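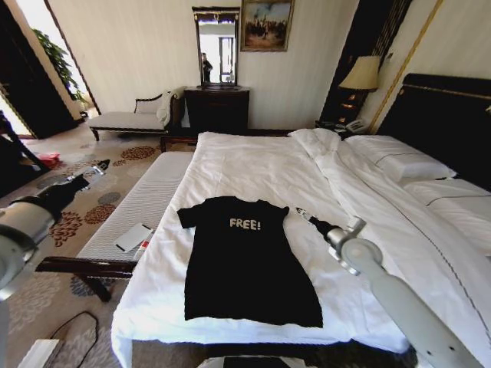
Handout 5, page 57

Textiles and Clothing Care: Cotton Jersey
Course notes by Shakuntala Tyagi, Numham Evening Institute

Read these notes before the practical. Bring one cotton T-shirt that you have owned for at least a year, and a tape measure marked in millimetres.

1. What jersey is

Most T-shirts are made from single jersey, a knitted cloth. Woven cloth has two sets of threads crossing at right angles. Knitted cloth is made of loops, each one pulled through the loop before it. The loops can change shape when the cloth is pulled, so jersey stretches even when the yarn in it does not.

The two faces are different. The right side shows small V shapes running in columns, called wales. The wrong side shows rows of curved bars, called courses. If you cut a piece of jersey and lay it on the table, the side edges roll towards the back and the top and bottom edges roll towards the front. Hems and neckbands stop a finished garment from rolling.

2. Shrinkage

Cotton jersey shrinks for two reasons. The first is relaxation. Cloth is held under tension on the knitting machine and again during finishing, and when it gets wet it goes back towards the size it would have been without the pulling. Most of this happens in the first few washes. The second is tumbling, which packs the loops closer together and can go on for longer.

Shirts usually lose more in length than in width. An old shirt that seems to have grown wider has often only become shorter. Measure from the highest point of the shoulder seam to the hem, and across the chest just below the armholes. Write both figures down before washing and again when the shirt is fully dry.

To work out the percentage, take the new length from the old one, divide by the old length and multiply by 100. For a marked section of 400 mm that measures 392 mm after washing, the shrinkage is 2 per cent.

3. Twisting

Look at the side seams of an old shirt. On many of them one seam has moved round to the front. This is called spirality. The yarn was given a twist when it was spun and tries to undo it, which tilts the columns of loops. Ironing will pull the seam straight for a day, but the next wash brings it back. Two-ply yarn is more stable and costs more.

4. Printed lettering

Slogans are mostly put on by screen printing. Plastisol ink sits on top of the cloth and feels slightly rubbery. Water-based ink sinks in and feels softer, but pale colours on a dark shirt need an underbase or a discharge process to show up. Worn-looking lettering is a popular style and is often part of the artwork, so do not take it as proof of age. Check for cracks by stretching the cloth gently between finger and thumb.

Turn printed shirts inside out to wash them. Do not put a hot iron straight on to a plastisol print. It will soften and stick to the plate.

5. Black dye

Black cotton is commonly dyed with reactive or sulphur dyes. Fading on a black shirt has more than one cause. Some dye is lost in the wash, but rubbing also raises fine fibres on the surface, and these scatter light and make the cloth look grey. Washing inside out, in cool water, with similar colours, slows both down.

6. Drying and storing

Dry jersey flat or over a wide rail. Smooth the body and sleeves by hand while damp, working outwards from the middle. Thin hangers leave points at the shoulders. Fold for storage.

For the practical

Measure your shirt as in section 2. Note any twist in the side seams and say which way it runs. Bring your figures to the November class, where we will compare them and start on rib and interlock.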